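3. Materials

3.1 The board and the round piece

Shape sorters are usually sold as closed boxes, and the child posts a block through the lid. We used a flat board instead. The one chosen for the Stindon study is square, green and made of foam, with a cross, an octagon, a square and a circle cut through it. The square is the smallest opening. It lies on a pale table, and the color of the table shows through the holes, so the outline of each shape is easy to pick out from above.

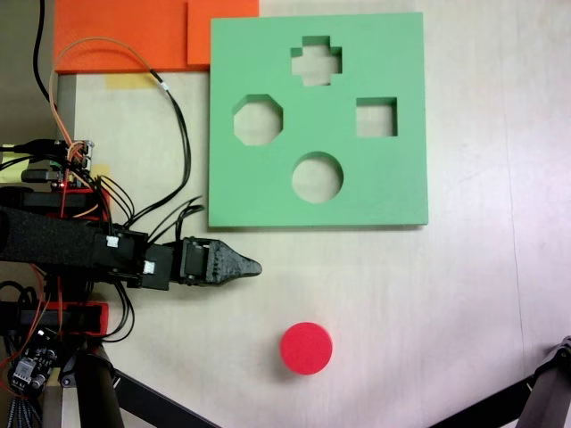

So-ying Chang, commenting on an earlier draft, wrote that a round piece is too easy a place to start, as it has no corners to line up and can be turned any way. We agree that it is easy. It was kept as the first item for that reason. A circle asks only for the right position, and any trouble a child has with it can be put down to aim or to grip. Turning the piece to match the hole becomes a separate question, which we take up with the cross in Section 5.

The round piece is a red cylinder. Its width is close to that of the hole, which leaves little room for a poor placement. We tried a smaller cylinder in June and dropped it after 3 sessions, when it went in from almost any starting point and told us nothing.

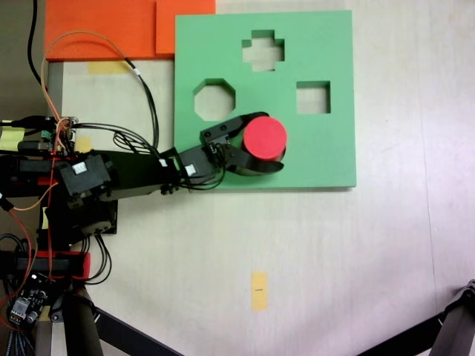
Red was picked to stand out against the green. Children in the Brusix pilot had been given pieces in the same color as the board, and several of them lost sight of the piece once it was resting on the surface. With two colors this happened less often, and the sessions ran shorter.

3.2 Starting positions

The piece begins on the table, outside the board. We used 8 starting positions in all. In the nearest ones it sits below the board, a short move from the circle. Yellow tape on the table served as a guide when the layout was put back between trials.

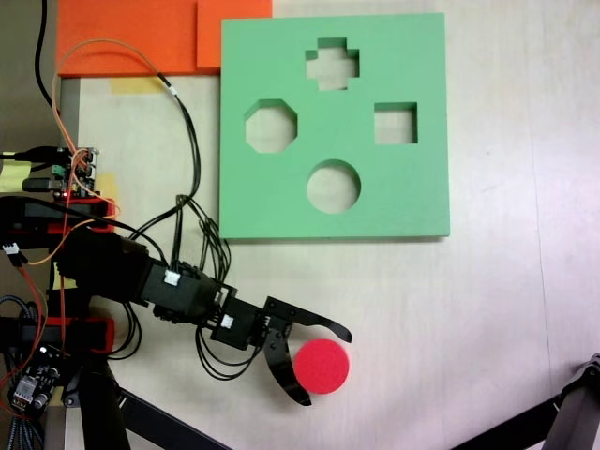

Section 3 of 5 · 8 min read

Each child made 19 placements, with a break when asked for. A placement was scored as complete when the piece was down in the hole and had been let go. Pieces left leaning on the rim were scored as partial, following Chiu. Trials in which the piece rolled off the table were repeated from the same position.

The cylinder was always stood on end at the start. It is close to as tall as it is wide, so a quick look from the side is needed to check that it has not been laid down by mistake.

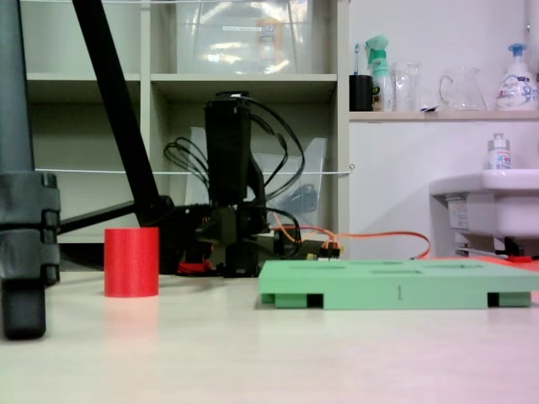 Figure 1. Side view of the table, with the red cylinder upright at left and the green piece at right.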